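Chapter 4
The First Working Cell

By the end of Chapter 3 the arm could be moved by hand controller and would return to its rest position. In this chapter it is given somewhere to work. The build follows the one made at the Stinden shared workshop, where the arm stands at a shelf with a wooden top and a white back wall.

Start with one open container and nothing in it. The first exercises concern reach and clearance only, with the two fingers held wide apart. Objects are added in section 4.3.
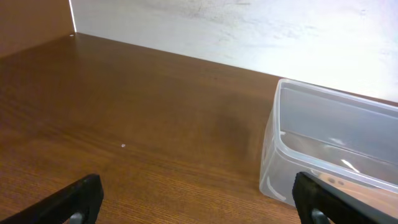 Panasiuk would have begun with a solid-coloured box, on the grounds that clear plastic is hard for any camera to pick out and beginners lose heart. The Calov notes take the same view. We keep the clear one and deal with glare in section 4.5.

You will need the log sheet from Appendix B. The Stinden build took 117 runs before the settings were left alone. Allow 27 for the first evening, and write down every one, including those you stop early.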